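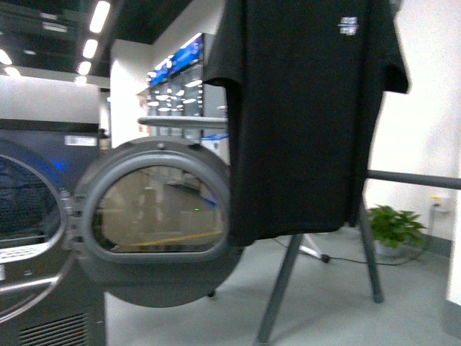
Ticket 359 - rack clearance and the dryer door rule
Status: closed, with one follow-up
Site: Clandthorpe
Opened in March, queue: laundry cell

9:10 am
Hi all, me again! I'm opening this because the Prolora arm stopped three times before coffee, all on the same step (hang garment, back away, close dryer door). The log gives me code 207 each time, which in our setup means "contact expected, none planned." In other words it thinks it's going to touch something and it freezes, and good for it, I'd much sooner have a frozen arm than a bent door.

9:40 am
Went through the usual stuff first. Restarted the planner, reloaded the rack model, checked the wrist sensor against zero. All fine. Ran it again with a T-shirt and got another 207. Grr.

10:25 am
OK, I think I've got it. The rack is too close to the dryer. With the door swung open, the hem of a black T-shirt on the bar hangs over the front of the door, down at the lower part under the glass. So the planner sees the door path going right through a shirt, and it won't move. That's the keep-clear rule doing its job: nothing soft inside the swing of a hinged door, ever. We wrote that one ourselves after the Gomiria trial, when somebody (fine, me) got a sleeve shut in a door and spent the afternoon picking lint out of the seal.

10:50 am
Tempting shortcut, and I know someone will ask: no, please don't drop the clearance value to make the code go away. I tried it in simulation only and the arm happily closes the door on the shirt. The value is 10 cm and it stays 10 cm. If you want it changed, put in a change request and get a second sign-off like with any other safety setting.

11:30 am
Moved the rack away from the dryer until the hem cleared the open door, then measured with the tape, then measured again because I don't trust myself before lunch. Re-taught the rack position under the name Ding (it's the sound the cell makes when a hang is accepted, I couldn't think of anything better). Also checked the feet were all down flat, since a rack that rocks will drift over a shift and you're right back here.

1:15 pm
Ran 19 cycles, hang and close, same shirt. No 207s. I stood outside the line the whole time with the stop button in my hand, and yes, that's still the rule for any first run after a rack move, even a tiny one.

1:40 pm
Things I'm adding to the setup sheet:
Open the dryer door all the way before placing the rack, and leave it open while you measure.
Hang the longest garment in the batch and measure from its hem and sleeves. The bar tells you nothing!
Keep power cables out of the walking path and away from the rack feet.
Re-teach after every move and write the new position in the log.

2:05 pm
Closing this one. Follow-up is floor marks for the rack feet so we can quit guessing. I've asked for the thin tape, the thick stuff peels up when we mop.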